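Buying a small robot arm for the workshop: what to budget for

The arm is the price everyone looks at first. In a home workshop it is often less than half of what you end up spending, so work out the rest before you order.

Start with the job. Write down the heaviest thing you want lifted and the farthest point it has to reach, then add the weight of the gripper. A payload figure in a brochure usually leaves the gripper out.

Set aside money for these:

Grippers. Plan on 2 from the start. Soft items and hard items seldom suit the same jaws, and replacement pads wear out faster than you would think.

A solid table. A wobbly top ruins repeatable work. Clamp it down, and check that the clamps don't sit where the arm needs to travel.

Cables. Measure the run from the computer to the far side of the table and buy the next length up. Leave slack at every moving joint and keep the rest off the floor where you walk.

Power. Put the controller on its own outlet with a surge protector. Ours at Prendergast shared a circuit with the dust extractor for one winter and tripped most mornings.

Spares. Fuses, belts and a second emergency stop button. Order them with the arm and you pay freight once.

For a first set-up I would put $2,000 aside for the arm and another $1,000 for everything else. Anisa Manurung did hers for less by buying the table and stands second-hand, but she waited 7 months for the right ones to come up.

Ask the seller three things before you pay: who does repairs, how long parts take to arrive, and whether the software needs a yearly licence. Get the answers in writing. Licence fees are the cost people miss most often – they come back every year, long after the hardware is paid off.

Try the job by hand first, at the table you plan to use, with the grippers you plan to buy.

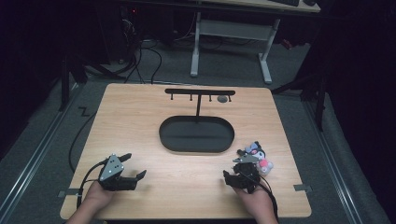
Is it worth buying a used arm to save money?

If the seller can show it running and parts are still sold for that model, a used arm is a fair buy. Keep back enough of your budget for a new set of cables and one service.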